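What I learned from a year of writing down prices

In December I finished the notebook. It was a cheap one with a spiral at the top, the kind that fits in a coat pocket, and I had been writing grocery prices in it for a year. My sister-in-law Linnea asked to borrow it, then gave it back a week later and said she couldn't read my handwriting. So I am typing up the useful parts.

I should say how it started. We moved to Narwood when my hours at the print shop were cut, and for the first time since college I had to know what was in the checking account before I went shopping. I had always thought of myself as careful with money. When I sat down with the receipts for our first full month, the total was 200 dollars higher than I would have guessed. I had no idea which part of it was the problem.

My first try was a budget on the computer. I set up categories and typed in receipts at night. I kept it up for less than a month. The trouble was that it told me what I had spent after I had spent it, and by then the yogurt was in the refrigerator. What I needed was something to look at in the store.

The notebook

Each page has one item at the top. Under it I write the month, the store, the size of the package, and the price. Then I work out the price per pound or per ounce at home and put it in the last column. I don't do this for everything. I began with whatever we bought every week: milk, eggs, bread, oats, rice, onions, chicken thighs, coffee, dish soap. Later I added things we buy a few times a year, like vinegar and flour.

I shop at three places. There is the big store out by the highway, the smaller one downtown, and the Saturday-style farm stand at Grønli, which is really just a long shed on the Amundsen place and is open most afternoons in summer. Alvar Amundsen sells eggs, potatoes, squash and whatever else is ready. He writes his prices on a chalkboard and changes them when he feels like it.

It took until spring before the pages told me anything. Until then it was only a list of numbers.

What the pages showed

Coffee moves more than anything else we buy. The brand we like was on sale every 5 weeks or so at the big store, and between sales it cost far more than I had believed. Now I buy two bags when it is low and none when it is high. That one page probably paid for the year.

Oats never go on sale in a way that matters. The store brand in the large canister was the cheapest every time I checked, and I stopped checking.

Large packages are not always the better buy. Everyone has been told this, and I had been told it too, but I still reached for the big box of laundry powder out of habit. For most of the year the middle size was cheaper by the ounce. The same went for peanut butter at the downtown store.

Eggs at the farm stand cost more than eggs at the store in every month but one. I buy them there anyway. I like them, and I like the drive. It is in the notebook as a thing I choose to pay for, and I feel fine about it.

The downtown store is cheaper for onions, carrots and cabbage and more expensive for almost everything in a box. I had been doing a full shop there whenever I was tired, and that turned out to be a good part of the missing money.

Getting the cupboards in order

The other half of the problem was at home. We owned four jars of cumin. I found a bag of split peas from before the move, and we had two open bottles of soy sauce at the same time. None of this costs much, but I kept buying things we had.

I took everything out over one long evening, wiped the shelves, and put it back by type with the older packages in front. On the inside of the pantry door I taped a sheet of paper. When someone finishes a thing, they write it down. My husband forgets and the kids write "ice cream" on it, but it works well enough that I no longer shop from memory.

I also stopped keeping extras of perishable food. I keep one spare each of the dry goods we use all the time, and when the spare gets opened it goes on the list.

Reading the shelf

Lingyun Yin, who I used to work with at the print shop, does her shopping with a calculator open on her phone. I went with her once and we were in there for an hour and a half. I don't have the patience for that, but I picked up two habits from her. The first is to look at the lowest and highest shelves before taking what is at eye level. The second is to make sure the tag I am reading belongs to the thing above it. Tags slide along, or the stock gets moved over by a few inches, and I have carried things to the register at a price that belonged to the neighboring product.

Some stores print the unit price on the tag and some don't. Where the tag has only a handwritten price on it, I copy that down with the package size and do the division later. 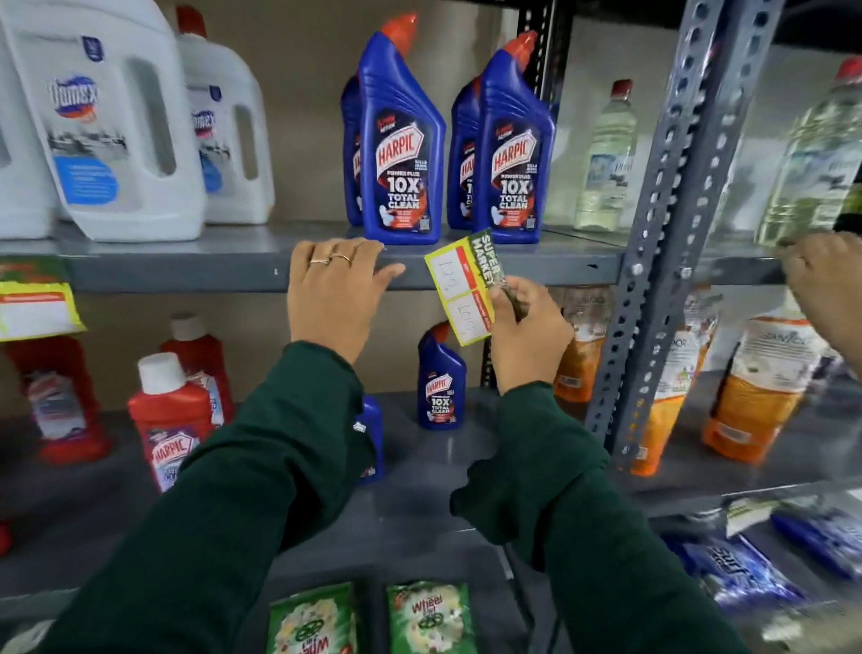

Cleaning supplies

I left these for last, and I shouldn't have. Our cleaning cupboard held 7 different sprays, and several were for the same job. I now buy dish soap, a bathroom cleaner, white vinegar, baking soda and laundry powder. Everything else we used up and did not replace. I don't mix any of them, and the bathroom cleaner stays on a high shelf by itself.

The savings here were small by the month but steady. I also got a cupboard back, and it now holds the slow cooker.

Where it stands now

I compared the last three months of receipts with the same three months of the year before. We spent 300 dollars less, and there were five of us at the table for part of that time, with Linnea's oldest staying over. Some of it has to be luck. We had a good run of squash from the garden, and I was given a lot of venison.

I have started a second notebook, with fewer pages marked out. I dropped bread, which I mostly bake, and added cat food. I'm printing the item names in capitals this time so that Linnea can read it.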